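Votthorpe Robotics Club > Build Log > Cup and pen task

Thread: Are we dropping the left arm from the pen task?

jemby_fan
Reading back through the November notes, the plan was still both arms. Last time I was in the lab people were talking about one arm only. Which is it? I have to write the motion section of the report and I don't want to do it twice.

torque_wrench
Both. The rules for our project say two arms have to take part. They don't say how much each one has to do.

lowbattery21
I'd argue for one arm doing the pen and the other parked. We have 1000 lines of Jemby code and half of it is there to keep the arms from hitting each other. Park one and that half goes away.

torque_wrench
Parked isn't taking part. We lose the coordination points, and those are the points we can get.

lowbattery21
We lose more if they touch during the demo.

drulix_dan
Putting up two so we're talking about the same setup. Same cup, same table. 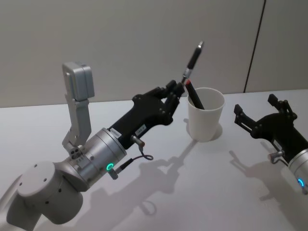 Left arm has a black pen up over the cup, right gripper open and off to the side.
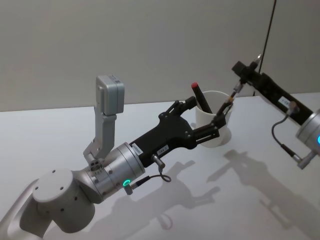 jemby_fan
What language is the report supposed to be in for the code samples, Python or Jemby?

drulix_dan
Jemby, with the Python wrapper in the appendix. The handout says samples should match what runs on the arms.

jemby_fan
OK, thanks. I'll fix mine.

lowbattery21
Back to the arms. The second picture is my problem. Both grippers are at the cup, one from each side. It's a plain cup. If either one is off, it goes over.

torque_wrench
So slow the approach down. There's a speed limit in the Drulix config and we never set it.

lowbattery21
We have a time limit too.

torque_wrench
It's generous. Look it up before you say we can't.

usman_bench
Log 1837 on the shared drive has joint positions for both arms. Please check it before changing anything. Also, whoever edited the config, put your initials in the comment line.

lowbattery21
Fine, I'll look at it. I still think one arm is the safer demo.

drulix_dan
Try it slow with both first, then we vote. jemby_fan, write the two-arm version for now and leave the speed value blank.

jemby_fan
Will do. Draft goes in the report folder by 9 pm.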